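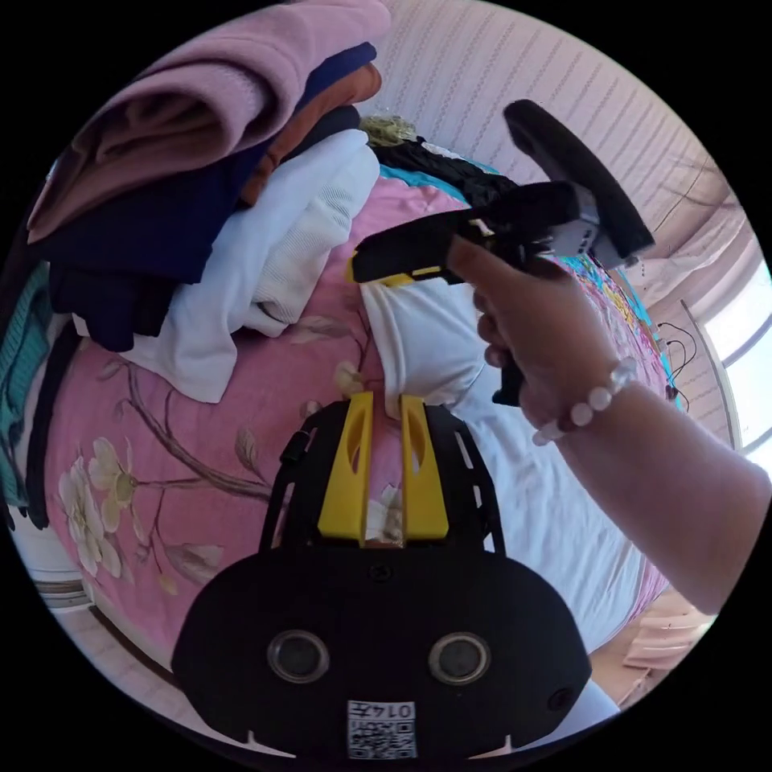

The question at Rekby was simple: which hand-held gripper can a person use for a long time without getting tired? For its comparison the team left the laboratory and went into ordinary homes, with laundry as the task. Knitted clothes are a hard test. Two flat yellow fingers, each with an oval slot, must take a ribbed sleeve and leave the sheet under it alone. The plan is 1,000 grasps for each of the 3 finger designs.

Arnau, the firm that makes the softest pads, expected to win with sweaters. In June its fingers did hold thick wool well, but they were slow to let go. Tsikata's stiffer plates released faster — and sometimes pinched 2 layers together. The software, Grerkodel, records each grasp for later study. A decision on the final design is still open.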